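Trorkow promise a second album by December, again

18 October 2021

Trorkow say their second album is finished. Followers of the band may remember hearing the same thing before the first lockdown, and once more last winter, when a cover was posted and then taken down within the week. The record is called Pallimard and has six tracks, one of them a reworking of a song they have been playing live for years. It is due in December. The statement gives no day.

Singer and guitarist Haris Memon puts the delay down to care. "We could have put it out a year ago and it would have been fine," he said. "We didn't want fine." He said the band had thrown away a full set of recordings and started again with the drums, which he now calls "the only part I never argue about". Asked whether anyone outside the band had heard the finished version, he said a few friends had.
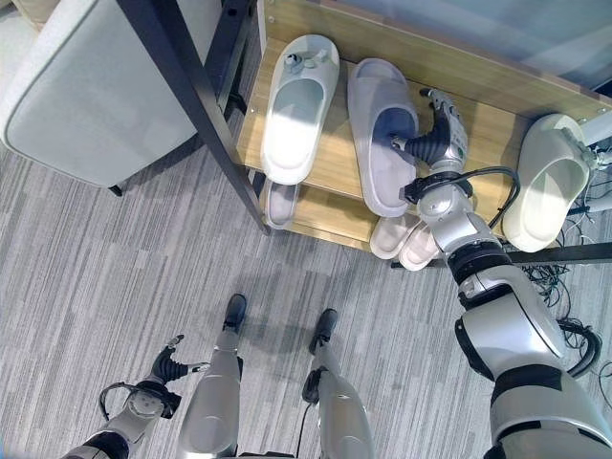 2 min read

The first single, Grirnham, went up last night. It is a decent song stretched well past its natural length, with a quick, knotty guitar line that the band plainly love and a chorus that turns up late and leaves early. The press notes talk of "a complete break with everything we have done". Anyone who owns the debut will recognise the time changes, the clean guitar tone and the long fade. The bass is louder, which is welcome.

The way it is being sold deserves a harder look. Pallimard will come out first on vinyl, in a run of 900, with the download held back for those who have already ordered the record. Fifty of the copies are signed and cost twice as much. The label, Bhutto, describes this as a thank-you to loyal listeners. Loyal listeners might have preferred the refunds still owed on the spring tour, which was put back, put back again and then quietly dropped from the band's site. Bhutto said refunds were "being worked through" and would not say how many were outstanding.

Nor is it clear who will be on stage when the shows do return. The keyboard player heard on the debut is missing from the new credits, and the statement does not mention a replacement. Memon would only say that the line-up was "settled enough to rehearse". The keyboard parts on Grirnham are credited to the whole band.

There is talk of a short run of dates to go with the release, in small rooms, with tickets offered to vinyl buyers before anyone else. No venues have been named. The last time Trorkow played, the set was tight and the new songs went down better than the old ones, so there may be a good record in all this. It would be easier to believe with a release date on it.

Orders for Pallimard are open now through the Bhutto shop. The label says cards will be charged when the order is placed.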